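**Robotic laundry handling** is the use of machines to sort, load, unfold, fold and put away clothes and household linen. Washing and drying have been done by machine for decades, but most of the handling before and after is still done by people. As a household chore, folding is usually counted among the harder ones to automate.

## Background

Industrial laundries have long used feeders and folding lines for sheets and towels. These work well with flat, rectangular pieces of known size. Clothes are less regular. A shirt or jumper taken from a basket can lie in almost any shape, with its collar and sleeves hidden inside, and a machine has to find a useful place to hold before it can do anything else.

## Gripping

Many research systems use a gripper with two fingers that close on the cloth from either side. Knitwear is a common test item. It stretches under its own weight, and a grip in the middle of the garment tends to gather it into a bunch, so that it must be let go and picked up again nearer an edge or a shoulder.
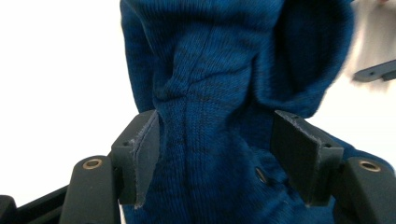 *Blue knitted fabric held between the two fingers of a gripper.*

Soft pads on the fingers help with thin cloth but wear down with use. Picking up one layer at a time is also difficult, and machines often take two layers of a garment where one was wanted.

## Trials

The Clulline trial, led by Maricel Pangilinan and Apostolos Manolakis, ran 1010 attempts at folding mixed clothes from a basket. The system finished 75 per cent of them without help. Knitted items did worst -- a single jumper could take eight minutes. A later project at Brerkis, under Dolores Crenshaw, dealt only with towels and pillowcases and was more reliable.

## Present use

Machines that fold clothes fed in by hand have been built, among them the Pisier folder, but the user must still clip each item in place. Natanael Barbosa has argued that this saves little time in an ordinary home. Putting clothes away in drawers remains largely at the research stage.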